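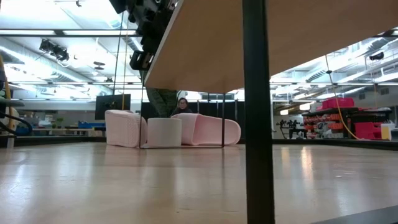
El brazo y los mueblecitos rosas, vistos desde debajo de la mesa

zdenka_r: ¡Buenas a todos! Llevamos 200 demostraciones con el sofá, el cilindro y el silloncito de lado, y me pregunto (perdonad el rollo) si esta vista baja aporta algo, porque la pata negra tapa muchísimo.

senadz: Yo la quitaría, Zdenka, con todo el cariño. En Grulden entrenamos sin ella y tan contentos.

Ustyna S.: Pues yo no, fíjate. Guárdala y decide luego, que repetir 200 tomas es un dolor... Eso sí, mueve la cámara un poco a la izquierda.

senadz: Vale, pero entonces anota en cuál la moviste, por favor.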